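Fünffingerhand oder Parallelgreifer für Küchenaufgaben?

nordlicht_k
Ich vergleiche gerade zwei Endeffektoren in der Simulation, bevor wir etwas bestellen. Kandidat eins ist die Gisteo-Hand mit fünf Fingern, Kandidat zwei der Parallelgreifer von Wetomell. Aufgabe: Gebäck von einem Teller auf den anderen legen. Mit der Hand habe ich bisher 134 Durchläufe, mit dem Greifer erst 50. Hat jemand beides schon am echten Arm gehabt?

Pinzette77
Nimm den Parallelgreifer. Weniger Gelenke, weniger Ärger beim Regeln. Für ein Croissant braucht man keine fünf Finger.

nordlicht_k
Für das Croissant vielleicht nicht. Für die Teller schon, die sollen später auch bewegt werden.

S. Cherkaoui
Teller am Rand greifen geht mit zwei Backen sehr gut, wenn der Anstellwinkel stimmt. Bei uns lief das mit dem Zetance-Controller ohne Kraftsensor. Interessanter wäre, wo deine Kamera sitzt. Eine große Hand verdeckt von oben viel — das kostet mehr als die zusätzlichen Gelenke.

nordlicht_k
Kamera sitzt am Kopf, Blick schräg nach unten. Eine Ansicht aus dem Lauf mit den Händen:

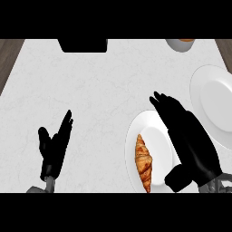

Kopfkamera, Simulation: rechte Hand zwischen den beiden Tellern, linke Hand leer

S. Cherkaoui
Genau das meinte ich. Die rechte Hand liegt über der rechten Seite des vorderen Tellers und über einem Stück vom hinteren. Das Croissant sieht man gut, die Ablage nur teilweise. Ich würde eine Kamera am Handgelenk dazunehmen.

Pinzette77
Oder eben den schmalen Greifer.

Sehe ich anders. Der Wetomell hat ein breites Gehäuse, der verdeckt von oben kaum weniger.
— mirko_b

nordlicht_k
Ich lasse den Greifer erst mal auf dieselbe Zahl Durchläufe kommen und teste dann beide mit Handgelenkkamera. Ergebnisse stelle ich im Januar hier rein.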